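Gripper pads slipping on small toys – clean them or swap them?

Posted by Tainá Toledo, 11/21/21

We have a hand-held two-jaw gripper and use it at a table to sort small toys into a plastic bin. It was great at first! Now little cars twist when I close the jaws on them. The pads look fine to me. Do I clean them, replace them, or is it something in the linkage?

Lech Kalinowski

Clean them first! Skin oil is the usual culprit. Lint-free cloth, a little isopropyl, let them dry fully, then try again. I do mine every 36 hours of use and get 1,000 grabs out of a set easily.

Alcides Brito

same thing here, new pads fixed it

Neusa Rezende

I love working on these, so a bit more on top of what Lech said. Close the jaws slowly with nothing in them and watch whether both pads arrive together. If one gets there first, the toy gets pushed sideways before it's held, and that's your twist.
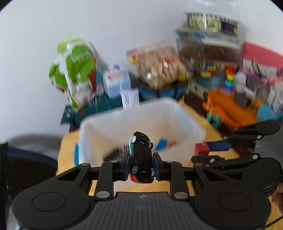 Then wiggle each finger by hand and feel for play at the pivot pins. A tiny bit is normal – a click isn't. Wipe the grit out of the joints before you put any oil near them, and keep the oil off the pads! Mine needed one new pin last July and it's been a joy ever since. Write back and tell us which side was loose, if it was.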